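Bench tips from two winters of building a pair of arms

I've been putting together a two-arm setup in the shared shop at Kollomville, and people keep asking me the same things on Saturdays, so I'm finally writing the answers down. Most of this I learned by doing it wrong first (sorry, Ľudovít Jireš, about your good hex keys).

Cables first. Leave slack at every joint, then leave some more! I tied mine down nice and snug on day one and the first time I swung the elbow all the way out it yanked a connector clean off the board. Now I move each arm by hand to its farthest reach with the power off, and only then do I put a tie on anything. Zip ties are fine, but hook-and-loop straps are better, and you'll be undoing them every other evening anyway.

Check your screws on the gripper housing before each session. Mine work themselves out a little at a time, and you don't notice until the fingers start to wobble. A tiny drop of the removable threadlocker fixed it for me. Get the removable kind. I bought the permanent stuff once and had to take a soldering iron to the screw heads to get them out again, what a smell.

For practice pieces, raid the toy box. I started out with machined blocks from Rillora that cost me 19 dollars and they were too slippery to learn on. Toy bricks are light, they have square sides to grab, and if you crush one you won't cry about it. Spread them out between the two grippers so each finger has room to come down, and start with the jaws wide open. 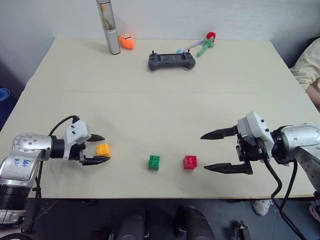

Rahimi wrote in after my last page to say that I should be closing the jaws a lot slower than I do, and that a strip of bicycle inner tube glued inside each finger does more for the grip than any amount of fiddling with the motor settings. I tried the inner tube and yes, okay, much better. Rough up the finger with sandpaper before you glue or it peels by the weekend.

Write your settings down on paper! My closing speed is 681 in the little control program, and I lost that number twice before I taped a card inside the cabinet door. Same goes for the home position of each arm.

One more on tables. Clamp the bases to something heavy. I had mine on a folding table and the whole thing swayed whenever both arms moved together, so every pick landed a hair off. The Skavov clamps from the hardware store hold well, just put a scrap of leather under the pads.

Next up is rewiring the stop button so I can reach it sitting down. I hope to have that done by November.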